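July 22, 2021

Oiled the big table again this morning, the butcher-block one, and I want to get it all down while my hands still smell of the stuff, as last time I trusted my memory and then spent half of March wondering which grit I had stopped at. (It was 120. Please let that be the last time I have to work it out from the dust in the bag.)

The top has come through the year better than I feared. The pinkish strips have kept their colour nicely and the darker brown streaks are, if anything, a bit richer, which I am very happy about - I chose this top for those streaks, and Justinas Lill told me at the time that I was buying firewood. He came by at ten, ran his thumb along the staggered joints and said nothing at all, so I am counting that as an apology.

What I did, for whoever does it next. Wiped down with a barely damp cloth, left it 30 minutes, then a very light hand sanding at 120 along the strips, never across. Hoovered, wiped again, and then one thin coat of the Remasico oil. I had half a tin of Firano left and was tempted, but it dries yellower and I didn't want two tones meeting in the middle of the top. Rubbed off the extra with old cotton sheet. The rags are laid out flat on the rail outside, please don't bundle them up and bin them, they can heat up on their own.

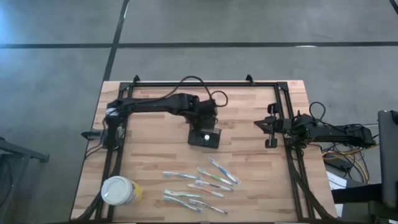 I still think the near edge wants a second coat, as that is where everybody leans, me included, usually with a mug. I'll give the first one 96 hours and see how it feels. Until then no tape on the wood, please, and no cups without something under them!

Other small things. The concrete floor got a mop while I was at it, and the lines on it look far sharper for it. Krūmiņa still have our order for the felt pads, I rang twice and was promised a call back. The Harnus scraper is blunt and I have put it in the top drawer with a note on, so if you need one, borrow mine from the blue box and put it back where it lives.

Oil left in the tin: enough for one more coat, maybe a bit over. Must order.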